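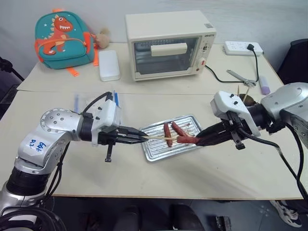 Two-arm food cell, bench 4: inspection checklist and comments

Inspected by: Nisha Garg
Checked and countersigned by: Kusum Kandpal
Date: March 26, 2024
Task set up on the cell: skewering sausages
Previous full inspection: October

Marks used: OK, Fix (can run, put right before next inspection), Stop (do not run until cleared).

1. Before power

1.1 Emergency stop reachable from both sides of the bench. OK

1.2 Base bolts on both arms tight, paint marks in line. OK
Comment: left arm rear bolt had been re-marked in a different colour. Please use the yellow pen from the Ustex kit so we can tell old marks from new.

1.3 Front and rear tables level with each other and not able to slide. OK
Comment: there is a seam where the two tables meet. Push down on both sides of it. If either one moves, redo the clamps underneath before anything else.

1.4 Arm cables not pinched, stretched or under the table feet. Fix
Comment: the bundle at the base of the left arm needs tidying. It is not rubbing yet, but there is too much slack and it goes down to the floor where people put their feet. Right arm cables go over the table edge. Fit a strip of edge guard there. Lisent stock it in black, 15 mm.

1.5 Arm labels present and readable. Fix
Comment: left arm still has the handwritten paper label. Replace with a printed one under clear film. Paper can't be wiped down.

2. Arms and grippers

2.1 Joint cover screws all present and flush. OK

2.2 Gripper fingers straight, no chips, closing square. OK
Comment: right gripper was slow to close on the first cycle, fine after that. Watch it.

2.3 Gripper housings clean. OK after wiping
Comment: fat gets into the screw heads on top of the right housing. Use a soft brush, then the cloth. No spray near the cable outlet.

2.4 Bracket under left gripper tight. OK

2.5 Grip force set for wooden skewers. OK
Comment: left gripper holds the skewer end, right gripper holds the sausage. Do not copy the left value to the right. Kusum's settings are saved under "Bokudum 23" and should be loaded by name, not typed in.

2.6 Clearance between grippers when they meet over the tray. Fix
Comment: measured 30 mm at the closest point with no skewer loaded. That passes, but the tray has been shifted since the positions were taught. Re-teach after the tray stops are fitted.

3. Tray and food side

3.1 Tray flat and seated. OK

3.2 Tray clean at start of session. Fix
Comment: brown grease stains on the ribs. A brush along the grooves is needed, wiping across the top doesn't reach. Grease also lets the sausages roll.

3.3 Spare skewers upright and clear of arm travel. Fix
Comment: the dark cup stands just behind the right gripper. Move it back and mark its place with tape.

3.4 Food used on the cell is binned at the end of the session and not eaten. OK

4. Rear table

4.1 Toaster oven off and cool before anyone reaches over it. OK

4.2 Oven lead and power strip clear of both arms. Fix
Comment: lead crosses the table top to the strip at the back right. Route it along the back edge and clip it. The strip should be off the table altogether. Upadhyay Electrical to quote for a fixed socket.

4.3 No loose tools. Fix
Comment: adjustable wrench lying in front of the power strip. Back on the board after use, every time.

4.4 No personal items or bags on the table. Fix
Comment: backpack and soft toy to go on the shelf by the door. Straps are a snag risk.

5. Running check

5.1 Slow cycle, no load, both arms. OK
5.2 Slow cycle with skewer and sausage. OK
5.3 Emergency stop pressed mid-cycle, both arms hold position. OK
5.4 Restart needs a deliberate reset. OK

Result: no Stop items. Cell may run at reduced speed until 1.4, 2.6 and 4.2 are closed. K. Kandpal to recheck these three and initial the sheet.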